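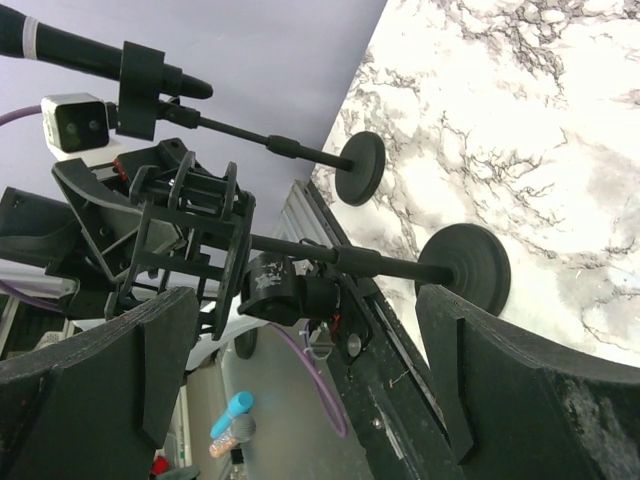 I have spent most of December looking after a robot, and if you'd asked me beforehand what that involved, I would have said programming. It involves cable. Specifically, it involves purple cable, which I bought from a shop in Fanwood under the impression that a cheerful color would make it easy to keep out of the way.

The cell is called Fedden and its current job is a microphone stand: pick up the parts, put them together, take them apart again. I can do this myself in the time it takes the kettle to boil. Fedden has attempted it 329 times according to the log, and I would describe the relationship between the two of them as improving.

Let me get the wrist out of the way first. The cable near the gripper needs slack, or it pulls on its connector when the wrist turns. Too much slack and the loop goes looking for something to catch on. I left a loop, shortened it, decided I was a genius, and ran the wrist to the far end of its travel. The camera feed froze on a very nice view of the counter. So the loop is longer again, and I now check it by turning the wrist all the way in both directions, slowly, with my hand near the stop button.

The camera itself had crept. I found this out after an entire evening of blaming the software. The gripper kept closing slightly to one side of everything, with great confidence, and I retrained, restarted and sulked before I thought to put a finger on the bracket. It moved. Two screws, a dab of thread locker, a fresh calibration, and the problem I'd written a page and a half of notes about was over. I have kept the notes. They're quite well argued.
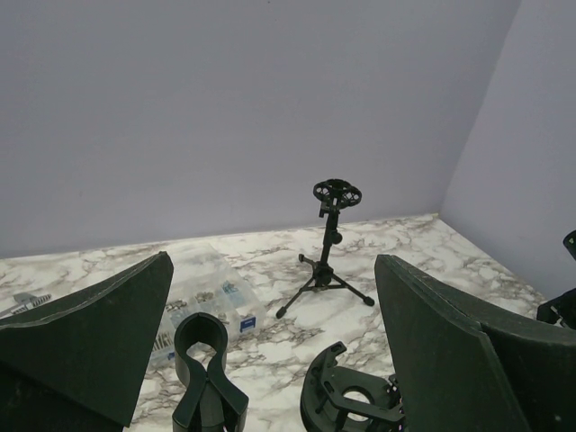
The counter is its own adventure. A marble pattern looks lovely and is no help at all to a vision system trying to decide what's a small metal fitting and what's a vein. I moved the lamp until the shadows around thin things got fainter, and that did more good than anything I'd typed that week. Small hardware goes in the clear organizer, where it can at least be lost by compartment.

Then there are the fingers. I wipe the inner faces down before each session, mostly to get the dust off, and look along the edges while I'm there. A gripper that's a bit dusty behaves like one that's badly tuned: things slide, just a little, and then you go and raise the grip force when what you needed was a cloth. Raising the grip force on a plastic clip is something I've done exactly once.

Parts are the slow bit. The replacement bracket came from Demissie, order 529, by way of a depot in Jurlow that seems to keep parcels until they feel ready to travel. It fit, apart from one hole I had to open up with a hand drill. I printed a spare while waiting – two spares, if we count the one that warped.

Next up is the shock mount, which is all spokes and gaps and gives the gripper a great many wrong places to hold on to. I've lowered the approach speed and marked a start position on the counter with tape. The tape is also purple. I had a roll left over.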